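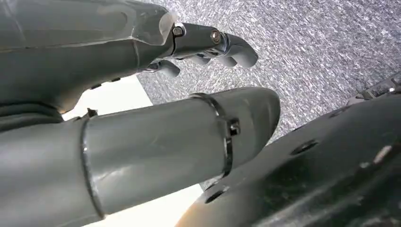
Local news funding: your questions

I write the Pristgate newsletter, and these keep landing in my inbox, so I've put my answers in one spot (updated 17/06/2024).

What's the Carer fund?
It's a pot of money for small newsrooms that cover town politics. I think it's a great idea!
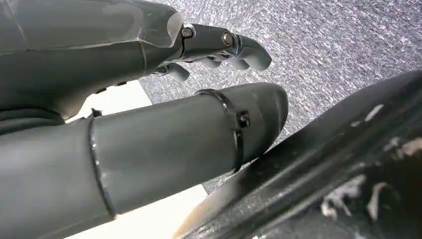

Who pays for it?
The county does, through a small fee on big online advertisers.

How many outlets applied?
I heard 40, and 17 got in.
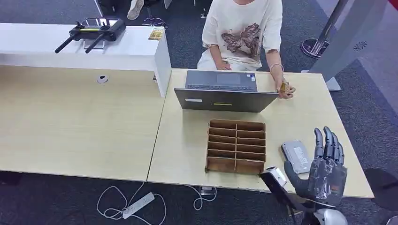

Gold-colored can in hand, laptop open

Can politicians pick the stories?
They can't, and I'd be yelling if they could. The vote on next year's money is in July.

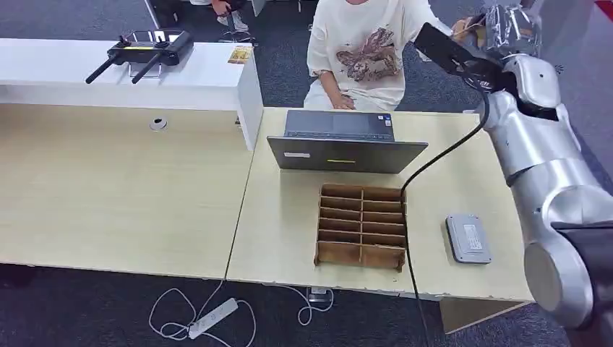 Robot arm with a black gripper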